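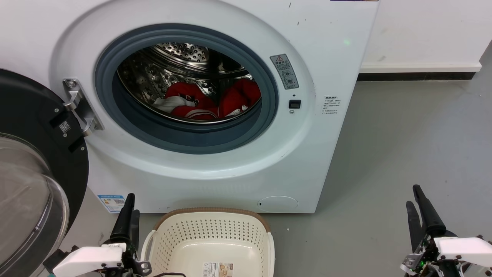
Ticket 717 came in from Rosalinda Sarmiento, second floor, and I'm writing it up at length for whoever gets the next one like it (hello, Duyên!). Rosalinda's trouble was pink. Two washes in a row her pillowcases had come out the color of strawberry milk, and she was worried the machine in the shared laundry room was leaking rust or old dye into everybody's things. I asked her to show me a typical load before she pressed start, and bless her, she did. Down in the drum were two bright red garments with a white piece tucked in at the left, partly draped over the red. I had a pretty good idea by then, but I promised her I'd check the machine properly all the same, so that's what the rest of this is.

Home | My Tickets | Laundry Room | Grokville Residents | Contact

Status: open, then waiting on resident, then closed
Handled by: Đức Vương
Logged: 28 January 2024

Step 1. Wiped all the way around the inside of the rubber gasket with an old white dish towel, pulling the fold back as I went. I got a little gray fluff and one hairpin. No pink, no orange, nothing that looked like rust. The hairpin is in the dish by the sink if anyone is missing it.

Step 2. Ran it empty on hot with the same towel inside. I sat with it the whole time, as I'd brought my coffee down anyway and it's warm in there in the winter. The towel came out as white as it went in (well, as white as that towel gets).

Step 3. Pulled the soap drawer and rinsed it in the sink. There was a good thick crust of Zustorine powder in the back corner. It had no bearing on the pink, but I was glad to see it go. Please, everyone, one scoop is plenty for a normal load.

Step 4. Soaked a sleeve of the newer red top in a bowl of warm water, with Rosalinda's blessing. By the time I'd finished step 3 the water looked like cranberry juice. The other red one has been washed for years and gave up hardly anything.

Reply from Rosalinda: "Oh no, it was a gift in November and I never once washed it by itself! Can the pillowcases be saved? They were my aunt's."

Reply from Đức: I think so! Keep them out of the dryer for now and soak them overnight in cool water with oxygen bleach, going by the directions on the tub. Nhi Nghiêm in 34 has a tub of it and says you're welcome to knock. Wash the new red top alone on cold a few times, and check the water in a bowl before you let it near anything pale.

Update: Rosalinda says the pillowcases are back to white except for one hem, and she can live with the hem. Closing this. If yours turn pink too, reply here and tell me what else was in the load.

We use cookies to keep you signed in to the residents' help desk. Accept | Settings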